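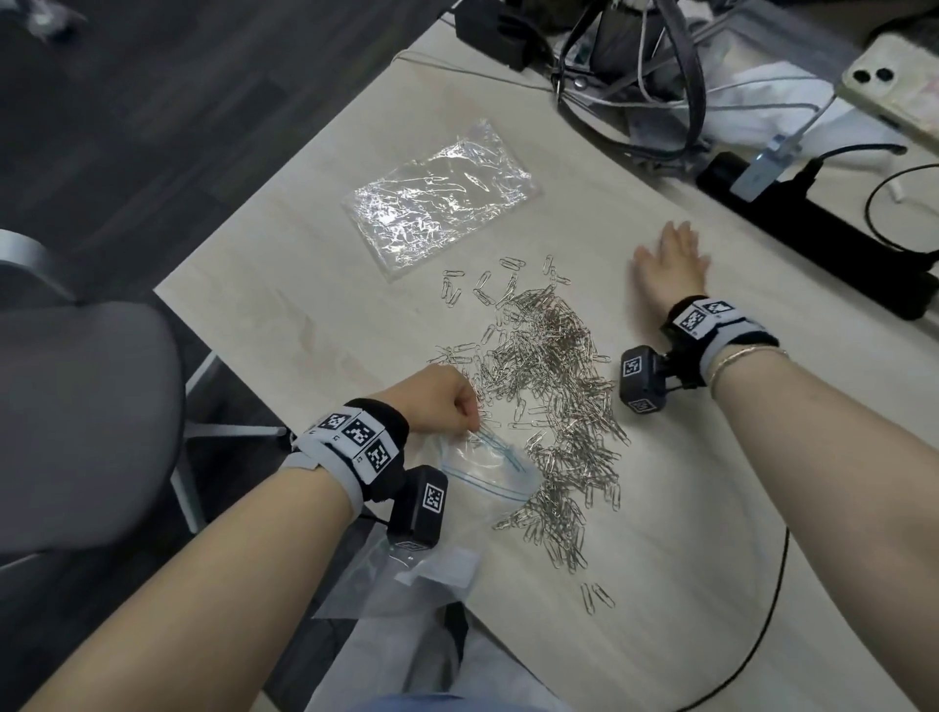
Figure 2. Sorting loose paperclips by hand at a desk, with a small resealable bag.

3. Small supplies and the cost of keeping them

3.1 Background

Studies of office purchasing have mostly looked at paper, toner and furniture. These items are bought on contract, they show up as separate lines in a budget, and their use can be tracked from one year to the next. Low-cost fasteners and similar goods get much less attention. Paperclips, binder clips, rubber bands and pushpins are usually recorded under a general heading such as "sundries," and in many offices they are not recorded at all once the box has been opened.

The purchase price of these goods is small, and we do not argue otherwise. Our interest is in the staff time spent finding, returning, sorting and reordering them. Earlier work by our group at the Vidlow site suggested that this time was spread across so many short tasks that employees left it out when they were asked to estimate their own workday. Diary entries for the same employees gave higher totals than the estimates did.

3.2 Sites and participants

The study covered 31 offices in the Fenden district. All were administrative offices with a shared supply area, and none had a full-time stockroom employee. They included school offices, medical billing offices, two land record offices and a number of small insurance firms. Offices that had moved within the past year were left out, as a move tends to bring a large one-time cleanup that would distort the record.

Each office kept a supply log for five weeks beginning in June. Employees wrote down any task that involved small supplies and lasted long enough to interrupt other work. The log had four columns: the item, the task, the start time and the end time. A fifth column for comments was optional. Across all sites we received 980 usable entries. Entries with no end time were dropped, as were entries that described work on printers or other equipment.

3.3 Types of task

We grouped the entries under five headings: searching, restocking, sorting, reordering and disposal. Searching was the most common. A typical entry recorded an employee who went to the supply area, did not find the item, and then asked at one or more desks. Restocking entries were shorter and more regular. They tended to fall at the beginning of the workday.

Sorting covered any work in which mixed or loose items were separated or put back into containers (Figure 2). These entries were less frequent than searches but lasted longer. Paperclips were the item named most often. Clips came off incoming paperwork all day and were dropped into desk trays, cups and drawers, and they were dealt with only when the tray was full or the desk changed hands. Several comments mentioned that clips of different sizes had been mixed and that the smaller ones were of little use for thick files.

Reordering was harder to measure. In offices using the Kushnir order form, an employee had to enter a stock number for each item, and looking up the number often took longer than the rest of the order. Offices using a standing order logged almost no reordering time but more disposal, mainly of dried-out rubber bands and unopened boxes of labels in sizes no longer used.

3.4 Storage method

Offices differed in how they kept small goods after opening. Some left them in the original box. Others moved them to open trays, lidded jars or resealable bags. Open trays were linked with shorter restocking tasks and longer sorting tasks. Closed containers showed the opposite pattern. Bags were used mainly for reserve stock kept in a cabinet, and a few offices wrote the size of the contents on the bag in marker.

We had expected labeled drawers to reduce searching. The effect was present only where one employee was responsible for the drawers. At the Dikis site, which had labeled drawers but no assigned employee, the labels and the contents no longer matched by the second week of logging, and search entries there were as common as in offices with no labels.

3.5 Limits of the data

The logs were self-reported, and very short tasks are almost certainly missing. Retrieving a single clip from a tray would not have met the instruction to record interruptions. Logging also adds a small task of its own, and a few participants commented that they had begun tidying their desks after seeing their first week of entries. We did not adjust for this. The five-week period included the close of the fiscal year at some offices, when more paper files were being handled than usual, and the totals for those offices are reported separately in Section 4.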